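Fellel two-finger gripper with wrist camera: three months in

I put off writing this one up for ages, partly out of laziness and partly out of a wish to be fair. I had used the Rovton gripper for so long that anything new was bound to feel odd in the hand (well, in the arm), and it seemed mean to grumble about a newcomer in its first fortnight. So the Fellel has been on the arm since spring, doing all the small fiddly jobs I used to give the Rovton, and I feel I know it now.

It cost me 406 pounds with the wrist camera included, and the box was a pleasure to open. Everything was bagged and labelled, the hex keys were decent ones, and the manual had plainly been written by somebody who had put one together. Mine took an evening. The fingers are flat black plates and links held with silver hex-socket screws, all out in the open where you can get a key on them, and after the Rovton, with its sealed shell and its one mysterious grub screw, I could have wept with joy!

Closing is smooth and quiet. I had worried about small soft things, the sort of crumpled scrap that the Rovton either squashed flat or let go of halfway, and this is where the Fellel has won me over. The tips meet properly, and you can bring them up underneath a moulded part with clips and slots along its edge and still see what you're holding.
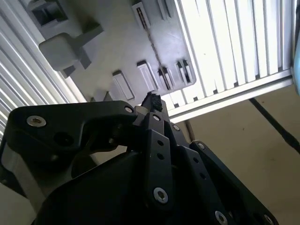
Salamatu Frimpong wrote in to say that she loves her Fellel too but would warn people off the standard controller, which she found jerky at low speeds until she swapped it for the Mensah board. I'd second that. The standard one is fine for opening and closing, but if you want to creep up on something you'll be cross with it by teatime. The Mensah is fussy to set up (do the limits first, then the homing, and have a biscuit handy) and after that I haven't had to think about it.

Now for the grumbles. The linkage is wide, and the camera sits low behind it, so a good part of your view is always gripper. You get used to it, but if your work is mostly flat on a table you may prefer a camera on a stand. The screws also want checking. I counted 3,000 cycles before the first one worked loose, and a dab of threadlocker has kept it in place. The cable clip supplied with mine was feeble and I've gone back to tape.

Would I buy it again? Yes, and I'd get the spare fingertips in the same order, as postage on its own is dear.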